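La superficie blanca, según Jurgita Mets

Llegué a la entrevista con pocas ganas de dejarme convencer. Llevo tiempo leyendo que una mesa de trabajo clara ordena la cabeza, y la mía sigue igual desde que compré una. 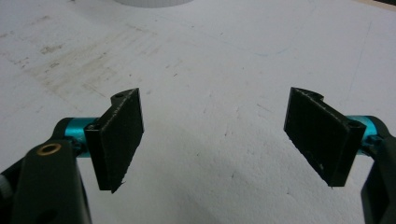 Jurgita Mets vende tableros y encimeras desde hace 16 años, primero en Christodoulou y ahora por su cuenta, así que tampoco es una fuente neutral. Se lo digo nada más sentarnos. «Claro que no lo soy», responde. «Pero también vendo tableros oscuros, y me dejan más margen.»

Su argumento a favor del blanco roto es sencillo: se ve lo que cae encima. Un tornillo, una viruta, una gota de cola. «En un tablero negro pierdes una arandela y la encuentras con el codo», dice. Le pregunto si eso no se arregla con una lámpara mejor. Se lo piensa. «En parte sí. La gente compra mesa nueva cuando lo que tiene es mala luz.»

Apunto la frase, que no es la que esperaba oír de una vendedora.

Hablamos del precio. Un tablero Hovdale cuesta 400 euros y el de Brallport, del mismo tamaño, 600. Mets sostiene que la diferencia está en el canto y en cómo aguanta los arañazos. Yo he pasado la mano por los dos y no he notado nada. «Ahora no», dice. «Pregúnteme cuando lleve años cortando encima.» Es una respuesta cómoda, porque para entonces ya habré pagado, y así se lo hago ver. Se ríe, aunque no me da la razón.

Tampoco logro que me enseñe una prueba de desgaste. Habla de clientes contentos, de un taller que repitió pedido, de su propia mesa. De los que no repitieron no sabe gran cosa. «Esos no llaman», admite.

Donde sí se pone seria es con la limpieza. Desaconseja el estropajo y cualquier producto en polvo, y no quiere oír hablar de la crema Kender, que en los foros recomiendan para las manchas de rotulador. «Quita la mancha y quita el acabado. Luego ese trozo brilla distinto y ya no hay forma de igualarlo.» Ella usa agua templada, jabón corriente y un paño, 20 minutos al final de la semana. A mí me parece mucho rato para una mesa. A ella le parece poco.

Le pregunto por lo de ordenar la cabeza. Pone mala cara. «Eso lo escribe el departamento de catálogo. Una mesa clara enseña la porquería, y si te molesta verla, la limpias. Si no te molesta, tienes una mesa clara y sucia.»

La mía es de las segundas. Me quedo sin saber si los 200 euros de diferencia valen la pena, y Mets, cuando insisto por última vez, me ofrece una muestra de cada una para que las raye en casa. Las tengo en el pasillo, todavía sin desenvolver.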